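Review: Fliditz parallel gripper with wrist camera
By Fumiko Hoshino
September

The Fliditz gripper was supplied to the Vodasville handling laboratory as a replacement for the Breathnach unit used on both arms of our folding bench. This review covers the gripper, its wrist camera and the controller sold with them. The complete set for one arm cost 1,613 euros, and we bought two.

Fitting was straightforward. Rin Oda mounted both units in a single morning with the four bolts provided. The printed manual gives the wrong order for connecting the controller, an error the supplier, Gradport, has since acknowledged. The older Breathnach software would not recognise the new units, and our routines had to be moved across by hand.

Each gripper was then put through 500 closing cycles on cotton napkins, tea towels and thicker cleaning cloths. The Fliditz missed its grasp 53 times in the first set, chiefly on napkins lying flat against the bench. On thicker cloth its record was better than that of the Breathnach, and it kept hold of hems that the older unit tended to release. Closing force is set in coarse steps – too coarse, in our view, for thin fabrics.
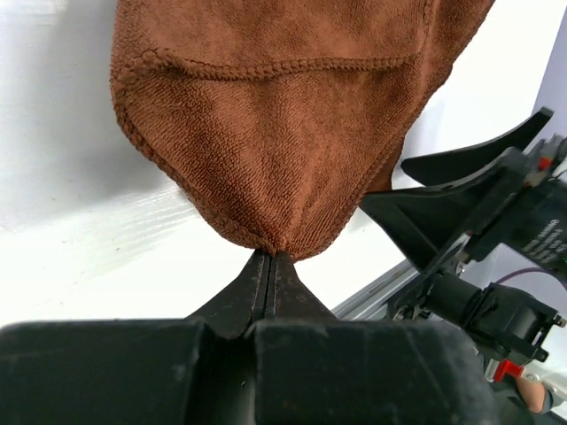

Corner grasps are the task for which the laboratory would most readily recommend this gripper. The fingertips taper to a narrow wedge and meet along their full visible edge, so that very little material is needed between them. A brown microfibre towel can be held by one pinched corner while the second arm comes in from the side with its fingers open. The matt black surfaces do show dust, lint and scuffs plainly, and we would advise regular wiping. The camera gives a useful view of the fingertips, although the body of the gripper takes up much of the lower part of the picture and is out of focus at that distance.

The controller is quiet and its menus are clear. Its cable connector is less satisfactory – the locking ring is stiff and awkward to reach once the arm is in place. Spare fingertips are sold only in pairs.

The laboratory will keep the Fliditz units for towels and cloths, and retain one Breathnach gripper for napkins until a finer force setting is available.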